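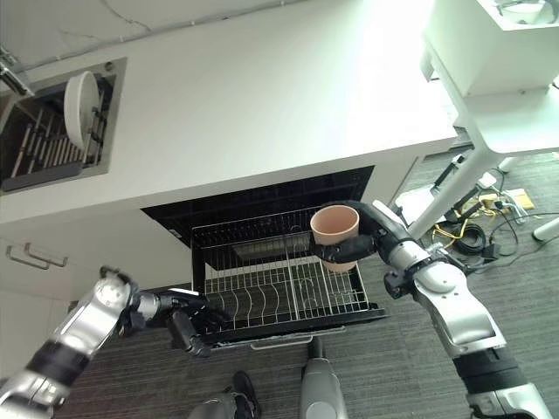
A robotic hand holds a pale pink plastic cup above an open dishwasher rack.

Regional carrier Juvitz has begun testing a tablet-based galley stock system on its short-haul network, replacing the paper count sheets that cabin crew fill in before landing. The software was written by Clostico, a supplier of inventory tools to catering firms, and is being used on two aircraft operating out of the airline's Suksawat base.

Under the existing procedure, a crew member opens each trolley on descent, writes down what remains and hands the sheet to the catering agent at the door. The figures are typed into the loading system later in the day. Juvitz said the delay means a trolley is often restocked for its next flight before the count from the previous one has been entered, so agents load to a standard list and surplus items go round the network unused.

The new system records each sale or issue as it happens. Crew scan a barcode or tap an item on the screen, and the tablet deducts it from the stock held in that trolley. Complimentary items such as water are logged by the row. When the aircraft reaches its stand and the doors are opened, the tablet connects to the ground network and sends a single file to the catering unit, which receives a picking list for the next departure.

No connection is needed in flight. The tablets in each cabin exchange data over a closed local link, and one of them is designated as the master for the sector. If the master fails or runs out of charge, the next tablet in the sequence takes over with the last complete record. Clostico said a full sector file is small enough to be sent over a mobile connection where the ground network is not available.

The item catalogue loaded for the trial holds 2,910 entries, including seasonal products, crew meals and non-food stock such as headsets and blankets. Each entry carries a weight, which allows the system to produce a revised galley weight for the load sheet. That function is running in the background only, and the output is not being passed to flight crew. Juvitz said it would need separate approval before it could be used for operational purposes.

Sombat Thepsuriya, head of cabin systems at Juvitz, said the first weeks had been spent mainly on screen layout. "The original version had the items in catalogue order. Crew work by drawer, so we rebuilt the main screen to match the drawers. The time to close a trolley came down to roughly 43 seconds after that change, and most of what is left is the physical check of the seals."

He said the physical check would remain in place. Bar trolleys must still be sealed and signed for under customs rules, and the seal number is entered by hand and confirmed by a second crew member. An earlier build read the seal with the tablet camera, but the function was withdrawn when it gave inconsistent results under night lighting.

A total of 54 cabin crew have been trained to use the tablets. Training takes the form of a short module completed on the ground, followed by one supervised return sector. Paper sheets are still carried as a fallback and are completed in parallel on selected flights so that the two sets of figures can be compared.

The tablets are stored in a charging cabinet in the crew room and are signed out with the flight documents. They run a locked configuration with no browser or messaging functions. Passenger names and seat assignments are not held on the devices, and card payments continue to be taken on the existing handheld terminals. Linking the terminals to the stock record, which would remove the need to enter a paid item twice, is planned for a later release.

Catering company Zistitz, which loads the Juvitz fleet at Suksawat, has adapted its warehouse software to accept the files. It continues to receive the standard loading list for all aircraft outside the trial.

The trial is due to run until October. Juvitz said it would then decide whether to extend the system to the rest of the fleet, and that outstations without a permanent catering unit would be considered separately. Terms of the agreement with Clostico were not disclosed.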